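OK so I promised a thread on why our planner got so much less annoying this month. Grab a coffee, it's a long one and half of it is complaining.

Background for new folks: I work on Zadon, our motion planning layer. It sits between perception (Idden) and the low-level controller, and for most of the winter it was the thing everybody blamed when the arm froze.

The freezing was a timing bug! Idden publishes object poses at 30 Hz, Zadon was replanning on every single message, and a new plan would cancel the old one before the arm had gone anywhere. Two good pieces of code, one very dumb handshake.

Fix number one: only replan if a pose has moved more than 20 mm or the current path fails its collision check. That's maybe a dozen lines of code and I'm a little embarrassed how long I took to write them.

Fix number two was the planning budget. We were giving the sampler 300 ms and it used all of it, every time, even for a straight reach across an open bit of table. Now it quits as soon as it has a path that clears everything, and smoothing runs in a separate thread.

The toy kitchen is my favorite test for this. Ketchup on a plate, banana in a bowl, a cup right up near the toaster oven. Lots of small stuff, and the oven is a big box the planner has to respect.

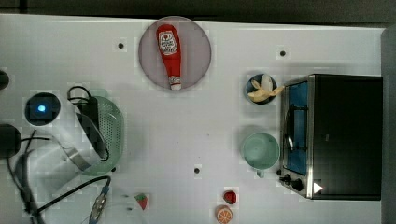
Marcela Halás: Does the distance threshold hurt you when something drifts slowly? Seems like 19 mm of creep would never trigger a replan.

Good catch, and yes, that bit me on Thursday. I compare against the pose from the last accepted plan now, so slow drift adds up and trips it eventually. For the final approach I drop the threshold to 2 mm.

Next up is cables. Zadon has no model of them at all, it happily plans as if they don't exist, and I've been padding the arm's collision shape by hand like an animal. If you've got a cheap approximation that works, my replies are open!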